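"I learned the language from the market, not from the school"

A conversation with Elikem Adjei, translator and evening teacher in Damlow

When I came to the small office of Elikem Adjei it was a little after four in the afternoon and he was still on the telephone. He made me a sign to sit. On the desk were two dictionaries, one of them without its cover, and a paper bag with bread. He finished the call, said sorry three times, and asked me in which language I would like to speak. I chose English, which is the third language for me and the fourth for him.

Adjei is 58 years old and has translated for courts, for hospitals and for one shipping company. In the evenings he teaches adults who have arrived in Damlow and must pass the language test. His course has 20 places, and the list of people who wait for a place is longer than the class.

I asked him first how he himself began.

"With prices," he said. "I came to Urnside in December and I knew how to say good morning and thank you. I found work at a vegetable stand. The owner was Mr. Barrios, Hugo Barrios, also a foreigner, but he was there already a long time. He told me, you will not sell anything if you only smile. So I learned numbers, then the names of everything on the stand, and after that I learned how people complain."

He stayed at the stand for two winters. He still believes that complaining is the best lesson. "A person who complains speaks slowly and says everything two times," he told me. "The polite customer says one small word and goes away. From him you learn nothing." 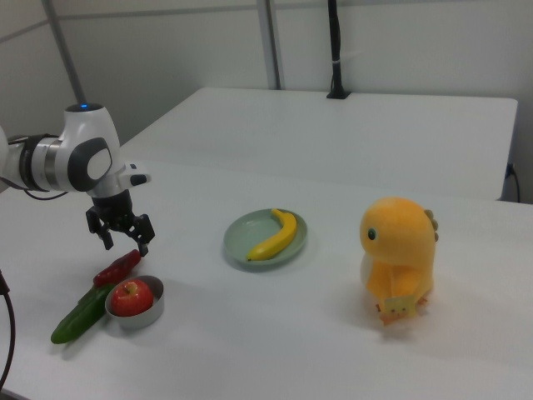 In his class the first month is spent almost only on food, the body and the house. Some students do not like this. They have been engineers or nurses in their country, and they feel that they are treated like children when they must repeat the word for onion. Adjei understands them, because he was angry too.

"I had read big novels in my own language," he said. "And a boy of eight corrected me in front of the customers. I went home and I did not want to come back. But the boy was right, I was using the wrong ending."

One of his former students, Nazma Saha, now helps him with the beginners. She came into the office during our talk to bring back some keys, and she stayed for tea. She remembers her first lesson very well. "He gave us a list with 30 words and said, choose eight, I don't care which ones, but tomorrow you must use them with a stranger," she said. "I used mine on the bus driver. He was not happy, there were people behind me."

Adjei laughed at this and said that the task has stayed the same, only that he now asks them to avoid bus drivers.

We spoke then about the test. He has a strong opinion about it, and he asked me to write it down correctly. He thinks the reading part is fair and the listening part is not, for the reason that the recorded voices speak like actors. "In Damlow people swallow half of the word," he said. "My students pass the listening and then they go to the pharmacy and understand nothing. Then they think it is their fault."

Last year he began to record his neighbors, with their permission, when they tell ordinary stories. Aisling Noonan, who lives above the office, told one about a broken boiler which lasts 20 minutes. The class has listened to it many times and knows parts of it by heart. According to Saha, there are students who greet Mrs. Noonan on the stairs with sentences from her own story.

And his mother tongue, does he still dream in it? He thought about this question for a while and turned the cup in his hand.

"When I dream about my mother, yes," he said. "She never learned another one. But in the dreams about work I speak this language, and I make mistakes there too. I wake up and I correct them."

Before I left, he showed me the notebook from his time at the stand. The pages are full of prices, and between them are words written by sound, with the wrong letters. Next to a few of them somebody else has put the right spelling in blue pen. I asked if it was Mr. Barrios.

"No, he could not spell either," said Adjei. "It was his wife."

The new beginners' course opens for registration in the spring. The evening classes start at seven, and the students must bring their own notebook.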